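Tips > Around the House > Match Days > Running a Score Prediction League

Every season our kitchen wall turns into the headquarters of the Sirnari Lane prediction league, and every season I learn something new about sticky tack. We guess the scores, we argue over the scores, and the winner gets first choice from the biscuit tin until the following weekend. If you fancy starting one at home, these are the habits that have kept ours going for seven years.

Start with the chart. Lining paper left over from decorating is lovely and wide, and you can rule it in pencil first, then go over the lines in felt tip once you're happy. Keep it well away from the cooker – ours went wavy by November the first time – and put a strip of masking tape behind each corner.

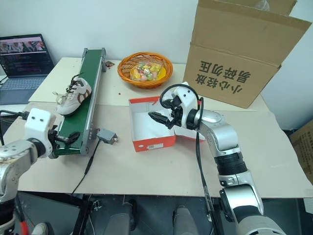
Scoring is best kept simple enough to do with a mug of tea in one hand. We give three points for an exact score and one for the right result, and nothing at all for "I nearly put that". Fill in the totals on the same evening, while everyone still remembers what they wrote, and use a different colour for each person so that the chart can be read from across the room.
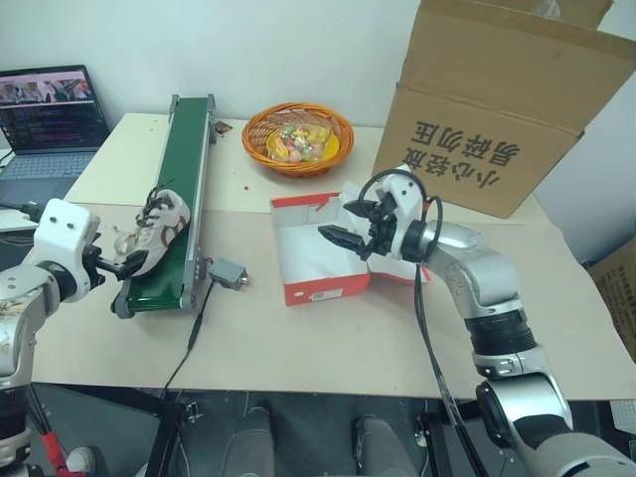 What do you do when a match is postponed?

Leave the guesses as they are and play them when the match is rearranged. We put a small pencil circle in the square so it doesn't get forgotten.

Slips of paper work better than a group message in our house, as younger players do love a bit of ceremony (and so do I, if I'm truthful!). Cut them from old envelopes, all the same size, and fold them once.

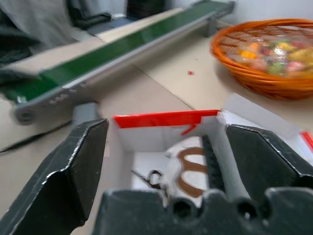
Collecting the slips before kick-off needs a firm deadline and somewhere to put them. Ours is 15 minutes before the first match, and the oven timer does the nagging. A little open-topped box in white cardboard, like the one with the red strip along its back rim, is all you want for a family's worth of folded paper, and you can write the week on the front in pencil and rub it out again.

Tagged: Family Fun, Football, Paper & Card

Comments

kitonkettle: We use the back of old wallpaper, takes felt tip beautifully.

Namow Mum: What if two people tie at the end? Ours ended in sulks.

halftime_oranges: We go by most exact scores, then share the tin.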